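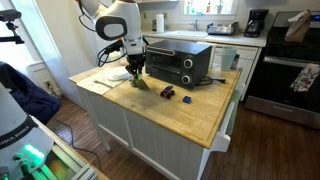
Figure 1. Arm over the kitchen island, gripper closed on the green object. The toy car and the blue block are also on the countertop.

Unit 7: Learning to grasp in a messy kitchen

Last time we ended with planned grasps: you have a model of the object, you compute contact points, you move there. Lovely when it works! But look at the countertop in Figure 1. There's a toaster oven right behind the target, a fork and plate off to one side, and worn dark patches in the wood that a depth-free vision system can easily take for objects. Writing a model for every item in a kitchen like this one would keep you busy until retirement.

So today we cover imitation learning, and in particular the Pluven method. The idea is simple enough to fit on an index card. A person guides the arm through a task many times, we record the camera views and the arm's motion together, and a network learns to predict the next short stretch of motion from what the cameras show.

Two things to watch for as you read the paper:

Chunking. Pluven predicts 18 steps at a time instead of one. Small errors have fewer chances to pile up, and the motion comes out much smoother (the side-by-side plots are my favorite part of the paper). The price is slower reaction if something gets bumped in the middle of a chunk.

Clutter in training. The authors collected 2000 demonstrations and moved the extra objects between runs. Policies trained on a bare counter did fine on a bare counter and fell apart once a toy or a cup was added. Policies trained with clutter held up in both cases. I love this result, and I'd like you to argue with it: how much of the gain comes from clutter, and how much from simply having more varied arm paths?

Terms to know: behavior cloning, covariate shift, action chunk, distractor, held-out object.

For section, sketch a test that would separate the two explanations above. Bring one page, hand-drawn is fine. Lab groups should also have the Bodura simulator installed by then.

Related handouts
Unit 5: Camera calibration, step by step
Unit 6: Planned grasps and the Gauthier score
Unit 8: When the policy fails
Ostbridge lab safety sheet (updated October)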